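3.2 Household baking and the keeping of bread

The second part of the survey dealt with how bread is made, bought and kept in the home. Replies came from the two districts of Vesham and Flullach, where the questionnaire was sent out in February with the quarterly water bill. A total of 3,638 households returned a form that could be used. Forms with more than four blank answers were set aside and are not included in the tables.

Respondents were asked to name the kind of loaf eaten most often in the home, and then to say where it came from. In Vesham the sliced white loaf remained the most common answer in every age group. In Flullach, where the Pumora bakery still delivers to the outlying farms on a Friday, crusty loaves sold whole were named far more often, and older respondents tended to describe them by crust and shape, with little mention of the flour used.

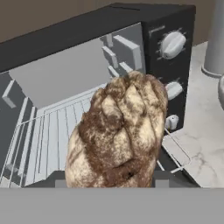

Figure 2. Crusty loaf and toaster oven.

The difference between the districts was smaller for home baking. Households that baked at least once a month were spread fairly evenly between town and country, and the size of the household had a stronger effect than its income. Many of those who baked did so in a small worktop oven, and several wrote in the margin that the main oven cost too much to heat for a single loaf. The form had no box for this answer. It was coded afterwards under "other reasons", and the figures for fuel cost in this section should therefore be read as a lower limit.

Storage was the question that gave most trouble. The wording, taken from the earlier Deligiannis questionnaire, asked whether bread was kept "in a bin, in a bag or in the cold". Some respondents took the last of these to mean a larder and others a refrigerator, and a smaller group ticked all the choices. We have kept the answers as given and report them for each district separately. Freezing was asked about in its own question and does not suffer from the same fault. It was most common among people living alone, who often froze half a loaf on the day of purchase and toasted it slice by slice during the week. 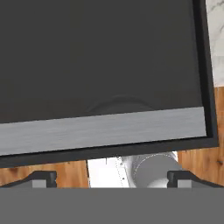
3.3 Bread thrown away

Respondents were next asked how much bread had been thrown away in the previous week. Amounts were given in slices, with crusts and heels counted as one slice each. Bread fed to hens or garden birds was recorded on a separate line and is left out of the totals.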